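Sommet de Brotumport : questions fréquentes

Qui participe à la rencontre ?
Les chefs de gouvernement du Brekon et de la Tridska, ainsi que la ministre des Affaires étrangères du Sầm, Youssra Metwally. C'est la première réunion à trois depuis la signature de l'accord sur le détroit. Le Sầm y siège comme membre à part entière, avec droit de vote.

De quoi va-t-on parler ?
L'ordre du jour comporte 3 points : les droits de pêche, le partage des données douanières et la reprise de la liaison par ferry. La question des visas de travail a été retirée à la demande de la Tridska. Elle pourrait être abordée en marge, lors des entretiens bilatéraux.

Pourquoi la pêche bloque-t-elle ?
Le Brekon demande que ses chalutiers retrouvent l'accès à la zone nord. La Tridska y a délivré 47 licences l'an dernier et refuse d'en augmenter le nombre avant la fin de l'étude sur les stocks. Le Sầm propose un régime provisoire d'un an – une idée que les deux autres capitales n'ont ni acceptée ni rejetée.
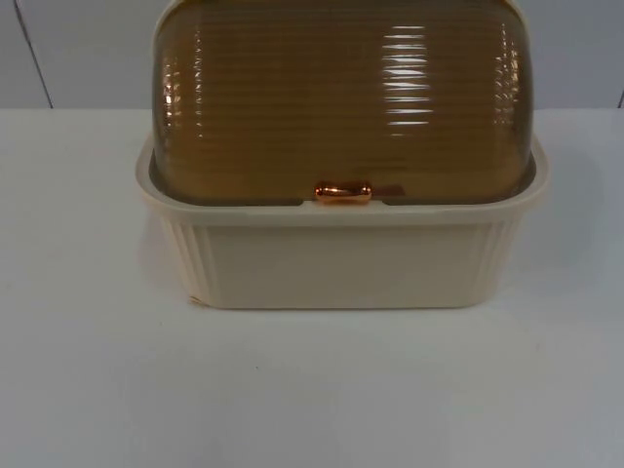 Un texte commun est-il prévu ?
Oui, une déclaration doit être publiée dimanche en fin d'après-midi. Elle n'aura pas de valeur contraignante. Les engagements chiffrés, s'il y en a, figureront dans une annexe soumise ensuite aux parlements.

La ville sera-t-elle fermée à la circulation ?
En partie. Le quai des Douanes et les rues voisines seront interdits aux voitures de 6 heures à 22 heures. Les riverains passent avec un justificatif de domicile. Les bus des lignes du port sont déviés par la gare.

Les manifestations sont-elles autorisées ?
Deux rassemblements ont été déclarés, l'un par les syndicats de marins, l'autre par des associations de pêcheurs. La préfecture annonce un dispositif de presque 210 agents.

Comment suivre les travaux ?
Les conférences de presse sont retransmises en direct sur le site du sommet, avec traduction. Les demandes d'accréditation sont closes.

Où aura lieu la prochaine réunion ?
Au Sầm, en mars. Le lieu exact n'est pas encore fixé.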